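Trinidad Quiambao has put out the town newsletter in Skister for 26 years, and in June she will hand it over. She met me at the library annex at 10 a.m. with a box of back issues and a list of things she wanted corrected in the last profile of her.

"They said I founded it," she said. "Ramil Manalastas founded it. I took over when he moved up the coast."

The first issue she edited was four pages and went to 80 households. The mailing list now stands at 2,393, and most of those copies still go out on paper. She tried an email edition once and dropped it after two issues when readers complained about losing the tide table.

Quiambao grew up on Kim Street, two blocks from the harbor, and worked in the school district payroll office until she retired. She wrote the newsletter at night. Obituaries took the most time.

"You get one chance at those," she said. "I spelled a man's middle name wrong and his sister still brings it up. She's right to."

The story she gets asked about most is the footbridge closure. The county wanted it shut for two years, and she printed the full repair estimate across the center pages. Elias Chamoun, then on the town council, called her at home to object.

"We were on the phone until midnight," she said. "He came to my retirement dinner, so I guess we're fine."

The bridge reopened after eight months. She doesn't take credit for it. "The welders did that," she said.

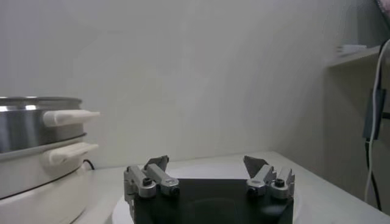
*A white circular plate on the table.*

Consolacion Lacson, a former copy editor, takes over with the summer issue. She plans to keep the paper edition and add a page of letters. Printing costs have gone up, and she would like 2,000 paid subscribers before making any other changes.

Quiambao has offered to keep doing the tide table. Lacson has accepted.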